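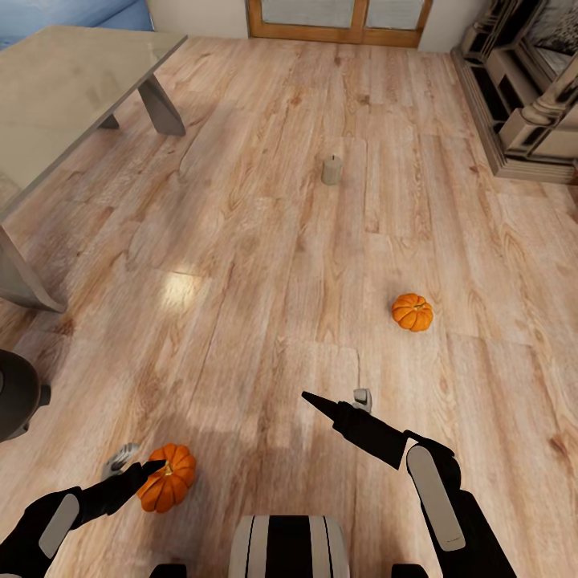 ## Week 6: house rules for floor pickups

Okay, before anyone runs the Killness tidy-up task again, let's go over how we log and how we stop. I graded 88 runs in March and the same slips kept coming up.

- Cap the arm speed at 100 mm/s once a finger is near the planks. Out in the open, 200 is fine.
- Pick one pumpkin and name it in the log. "Near" or "far" will do - just don't write "pumpkin" and make me guess.
- The candle is a keep-out object. Touching it ends the run, even if the grasp was good.
- One arm moves at a time. Yes, still!
- Failed runs stay in the folder.

I borrowed most of this from the old Skeltex lab sheet and added the candle rule myself. Read Fagundes, chapter 3, for the part on stopping distances (skip the proofs).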